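31/07/2021 -- Clatley bench, imaging notes

I finally had a quiet Saturday to sit down with the Clerden deployment server, and I'm so glad I did, because the driver matching has been bugging me since we moved the boot image over! The short version (for anybody skimming) is that the Tovar laptops were picking up the wrong network driver during the build, so they would boot over PXE quite happily and then lose the share partway through.

I pulled the task sequence apart and put the driver step behind a model query, one package per model. The old catch-all package had 43 drivers in it, and I'd guess we need six of them. I've left it in place for now, just disabled -- I don't quite trust myself to delete it yet.
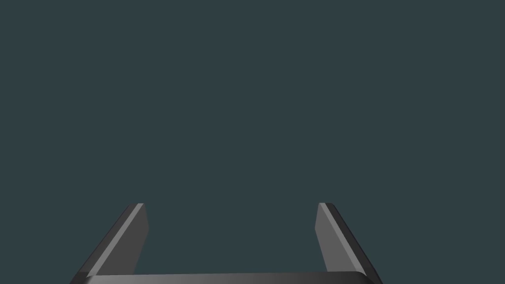 Still to do

Rebuild the boot image with the new driver and push it to Sarkine, where the disk is down to its last 400 MB, so please clear the old captures first. Then run two or three laptops through from bare metal and keep the logs. I'd also love to get the naming prompt sorted before the November batch, but that can wait until the share stays up.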